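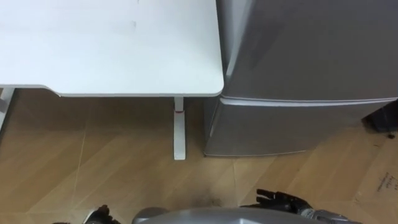

White desk and two-door refrigerator, Otano workroom.

About Nornness

Nornness furnishes and maintains small workrooms for offices, training centers and schools. The company has two sites, Cortés and Otano. Cortés handles orders, storage and repairs. Otano is where room layouts are set up and used before they go into the catalog. The catalog currently lists 82 layouts, 14 of them for rooms with a single desk.

Every layout is specified by desk position, door clearance, floor type and storage. Desks are placed along a wall where possible, and the path to the door is kept at full width. Tops are white with rounded corners. Legs are metal and can be replaced separately from the top.
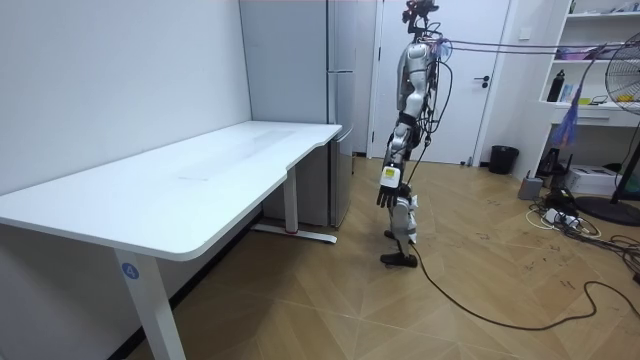
Desk 4, with the door at the back of the room.

Desks are numbered on the leg, and the same number is used in the Bendenex inventory system for cleaning, repair and replacement records. Bendenex holds around 525 open item records across both sites. A desk keeps its number when it is moved to another room.

Surfaces are cleared at the end of each session. Marks and scuffs on tops and floors are entered in May, when both sites are inspected, and a top is replaced after 10 years or on failure of the edge. Floors are wood-grain throughout Otano.

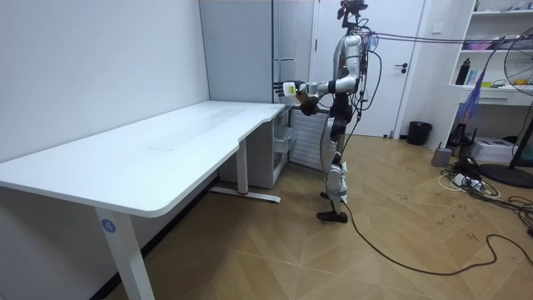 Small white container with a yellow label, held just above the desktop.

Containers for small parts carry a label on the side and are stored by room. Replacement labels, leg sets and tops are supplied from Cortés. Visits to Otano are by appointment, mornings only, and requests should state the room size and the number of desks required.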